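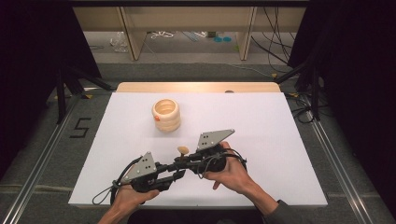

Zwischenbericht zum Vorhaben „Gemeinschaftliche Erfassung historischer Obstsorten im Raum Plukcombe“

Berichtszeitraum: Januar bis Oktober 2025
Zuwendungsempfänger: Arbeitsstelle Streuobst Nurkthorpe
Vorgelegt am 19. November 2025
Projektleitung: Forough Amini

1. Stand der Arbeiten

Die Kartierung der Altbestände wurde im August abgeschlossen. Erfasst sind 1.155 Bäume auf 28 Flächen, überwiegend Apfel und Birne, in geringerem Umfang Zwetschge. Für jeden Baum liegen Standort, Stammumfang, Vitalitätsstufe und Angaben zum Mistelbefall vor. Die Daten wurden in das Fachverzeichnis Trakorer übernommen und auf Doppeleinträge geprüft.

Die pomologische Bestimmung verlief langsamer als geplant. Nach dem Spätfrost trugen viele Birnbäume auf den Hangflächen nicht, sodass Fruchtproben dort erst in der kommenden Saison genommen werden können. Blattproben für die genetische Untersuchung wurden ersatzweise entnommen und an das Labor Alipour übergeben. Ergebnisse stehen noch aus.

2. Vermehrung und Sortensicherung

Im Reisermuttergarten wurden 25 Sorten auf Sämlingsunterlage veredelt, darunter vier, die im Verzeichnis bislang nur mit Lokalnamen geführt werden. Das Anwachsergebnis ist zufriedenstellend. Zwei Veredelungen zeigen Anzeichen von Apfeltriebsucht und wurden abgesondert. Die im Antrag vorgesehene Abgabe von 100 Jungbäumen an Flächeneigentümer verschiebt sich auf den Herbst 2026.

3. Öffentlichkeitsarbeit und Qualifizierung

Es fanden drei Schnittkurse und eine Sortenausstellung in Plukcombe statt. Die Kurse waren ausgebucht. Ein weiterführendes Angebot zum Erhaltungsschnitt überalterter Hochstämme ist in Vorbereitung, die Kursunterlagen liegen im Entwurf vor.

4. Mittelverwendung

Die Personalmittel wurden planmäßig abgerufen. Bei den Sachmitteln besteht ein Minderbedarf, der auf die verschobenen Fruchtproben zurückgeht. Es wird beantragt, den nicht verausgabten Betrag in das Folgejahr zu übertragen und der Position „Bestimmung und Analytik“ zuzuordnen. Eine Änderung der Gesamtsumme ist damit nicht verbunden.

5. Weiteres Vorgehen

Bis zum Ende des Winters werden die Pflegeempfehlungen je Fläche fertiggestellt und mit den Eigentümern abgestimmt. Für zwei Flächen am östlichen Ortsrand von Nurkthorpe fehlt noch die schriftliche Zustimmung zum Betreten. Der nächste Sachbericht wird nach Abschluss der Birnenbestimmung vorgelegt.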